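Questions I get about storing plastic covers and shells

I've been looking after the parts shelving at our little repair shop in Pokdale for almost 16 years, and the same questions land in my inbox over and over. So I finally typed up my answers!

Do I really have to take everything out of the box?

No, but I do. Molded covers that sit in a box on top of each other rub, and the glossy ones show every bit of it. Once I've checked a delivery against the slip, the covers go straight on a shelf and the box gets flattened.

Which way up should they go?

Outer side up, hollow side down. I know that sounds backward (you'd think the pretty side needs protecting), but a shell lying on its back fills up with dust, and then you're digging lint out of all those little ridges with a toothbrush. Ask me how I know.

How far apart?

I leave a hand's width and keep the spacing even. You want to get your fingers under the rim without bumping the next one along. We tried squeezing 5 covers onto a short shelf once, and I was forever knocking the end one off.

Why paint the shelves yellow?

Dark plastic on a dark shelf is a pain to find, especially around 4 p.m. in the winter when the light in our back room goes. I used a can of Lulteck enamel, three thin coats, and let it cure for a week before putting anything on it. Black and navy parts stand out beautifully now.

What do you check before a cover goes on a job?

I turn it so the inside faces me and look at the ridges first, then run my eye all the way along the rim. 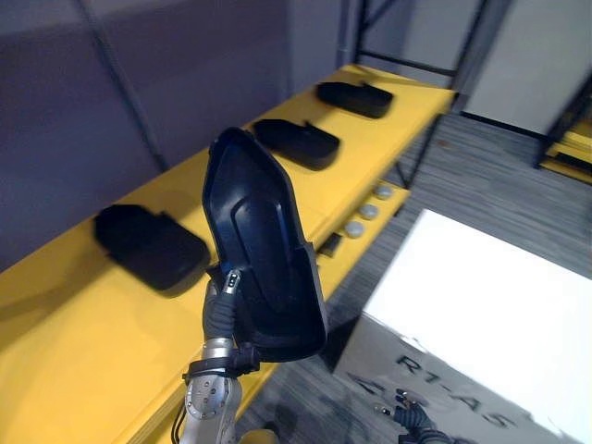

After that I look for chips at the narrow end, where ours tend to get knocked in shipping. If I find one, the cover goes in the Hilleck returns bin and I grab another.

Can I mix navy and black on the same shelf?

Sure, I do it – just read the label before you walk off with one. Under a warm bulb they look like twins.

What do you clean them with?

Lukewarm water, a drop of dish soap and a soft cloth. Skip the window spray.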